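Umov picking kit: is it worth it for mixed items in one bin?
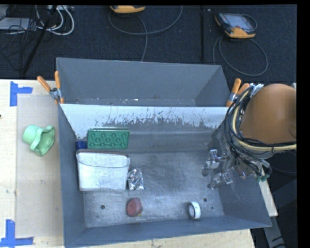

We have the Umov kit on a trial at our Clidudden workshop and I have to say yes or no by Tuesday. It comes as the gripper, the software licence and two days of set-up help. The arm was ours already. Our work is returns sorting, so nothing in a bin matches anything else: foil packets, rings, trays, odd bits of plastic.

Boxy things it handles well. Crumpled foil and anything lying close to a wall it often misses, then tries the same spot again. The sales sheet says 158 picks an hour -- we have not got near that. Is this normal, and does the paid support plan help?

Folasade Ekpo

Chutima Inthanon
We have had the same kit since December. The hourly figure is for one kind of item in a shallow tray, and it says so in the small print on the back page. With mixed items you should expect a good deal less.

Two things to change. In the pick settings there is a wall margin, which comes set to 14 mm. We took it down to 5 and it stopped refusing items near the sides. Do this with the arm on slow, and clamp the bin down first if yours isn't already, or the fingers will shift it. Then turn on "skip after miss" so that it moves on to another item.

Foil is harder. Ours still drops it. Hastach sell a suction cup that fits the same mount and it is better on flat packets, though poor on crumpled ones.

The support plan got us a call back the next working day. We let it lapse after the set-up was finished.

Sachdeva
Don't buy it. Get a longer trial.

Folasade Ekpo
Thanks both. Margin changed this morning and it is now going for the things along the left side. I have asked Umov for another 2 weeks -- no reply yet.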